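Forums > Home & Garden > Floors and Tile > Cleaning

Gray haze on pale tile that won't come off

Yasmine Younis
Moved into a place in July, pale tile all through the kitchen and back room. Looks fine at night. In the morning when the sun comes in low there's a gray film over everything, and you can see every footprint. I have mopped it with the Jorkik floor stuff (a capful in a bucket like the label says), then again with more of it, then plain hot water. Dries streaky every time. Back room is 600 square feet so I'm not keen on doing it on my knees. Is it the grout? Is it the tile itself? Landlord says "ceramic, I think" which is no help. Don't want to wreck it and lose the deposit.

Nithin Gowda
Vinegar. Works on everything.

Aravind D'Souza
Please don't start with vinegar if you don't know what the tile is. If it turns out to be limestone or marble the acid will etch it and you're stuck with dull spots for good. Test first. One drop in a corner behind the fridge, wait, wipe. Fizzing = stone, stop there.

My guess is it's soap. You added more cleaner the second time, and that's what builds the film. Every mop leaves a bit behind, the bit grabs dirt off your feet, you mop again, more soap. Had the same thing for months in our last house.

What I did:

Vacuum first, edges too. Then two buckets, warm water in one with a very small squirt of dish soap, plain water in the other. Do a patch about as big as a door. Scrub it, then go over it with the clean water, then dry with a old towel under your foot. The drying is the part people skip and its the part that gets rid of the streaks. Change the rinse water when it goes cloudy, I went through 9 buckets the first time.

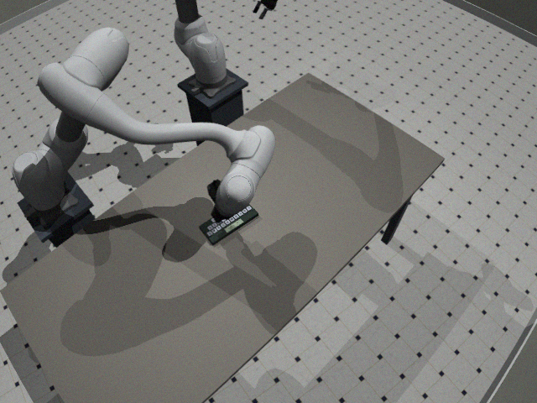
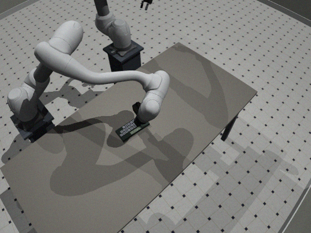
Table on pale floor tile, both pictures.

If there's furniture, work out from the far wall and do under the table before you do the open part, otherwise you're kneeling on what you just dried.

Grout is a separate job. Stiff brush, baking soda paste, rinse. Don't use bleach every week, it wears the sealer down.

After that just plain water most weeks and a bit of soap when something spills. Shoes off at the door helped more than any product I bought.

Revathi Warrier
Agree with Aravind on the rinsing. One more thing, check your mop head. Mine was full of old cleaner and foamed up in plain water! Washed it with no fabric softener and half the problem went away. Also if it was tiled recently it could be grout haze left from the install, that's different and soap won't touch it. Ask the landlord when it was laid.

Contact us | Terms | Copyright Zelance Community | Back to top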